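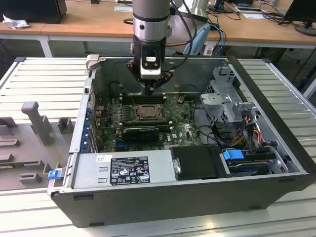 Gripper over the motherboard of an open desktop tower.

1/ Many people asked me yesterday about Noel Buenaventura and the voice message. I write what I know, in short posts.

2/ Noel won the second season of Erndale, the dating show. The message is 73 seconds long. In it he complains about his co-star Demetrio Requena and says he was paid more than him.

3/ He sent it to one friend in May. Now it is in fan groups everywhere. The group I read has 2389 members, and I saw it posted there up to 30 times in one evening.

4/ I will not share it. Please do not send me links either, I delete them.

5/ Noel gave a short answer to the Witinham radio station this morning. He said he is ashamed of his words and that he telephoned Demetrio himself.

6/ Demetrio wrote only one line on his page: "We spoke, we are fine, leave him in peace." I believe him, but some fans do not.

7/ The producers have said nothing. The reunion episode is still in the programme, and both names are still on the list of guests.

8/ One correction. I wrote before that Noel has left his agency. This was wrong, I mixed him up with another contestant. I am sorry for it.

9/ If the reunion is moved I will add it under this post. Replies are open, but be polite.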